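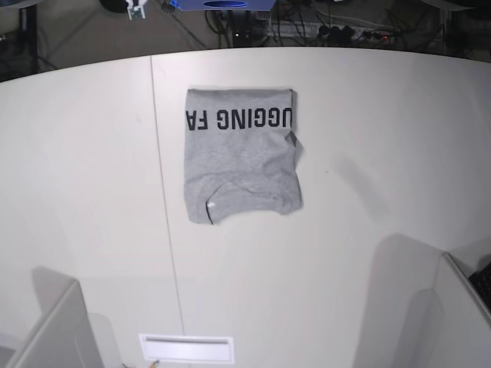 Our question for the semester was whether a two-armed robot that folds T-shirts in a demo can be trusted to fold T-shirts in general. The project brief promised "laundry-ready" behavior by the end of April, and I didn't believe it when we signed up. The trouble starts with the word "folded." A gray shirt with its lettering upside down and cut short at the folds, so that you read UGGING FA and nothing more, counts as a success under the rules we were given. It is squarish and it lies flat. It also has a corner flap sticking out on the right and an uneven bottom edge, and the scoring sheet has no line for either one.

Our group ran 379 trials on the Panbridge bench. By the official rule, 313 of them passed. That is the number on our poster, and I would ask readers not to get too excited about it. The rule says the final outline must fit inside a marked square, and a shirt rolled into a ball would fit too. Ásdís Ásgeirsdóttir and I proposed a second score, which we called the Dirnen score after our team name. It takes away points for loose corners, skew and hems that don't line up. We scored all the passing trials again and the average was poor enough that we argued for a week over whether to print it. It is in the appendix.

Training data is the other weak spot. We recorded 600 demonstrations by steering the arms by hand, nearly all of them with 6 shirts. The Kumov group next door borrowed our trained model and tried it on a long-sleeved top. It folded the body and left both sleeves where they were. Their report treats this as a surprise. I don't see why, when no sleeve of that length was ever in the recordings.

Professor Brynjólfsdóttir asked whether more demonstrations would fix the corners. Maybe. Our last batch of recordings made folding faster and did nothing I could measure for neatness, but we changed the table height in the same week, so I can't separate the two. A group that repeats this should change one thing at a time and agree on what a good fold is before the first Monday session. We wrote our definition in the ninth week.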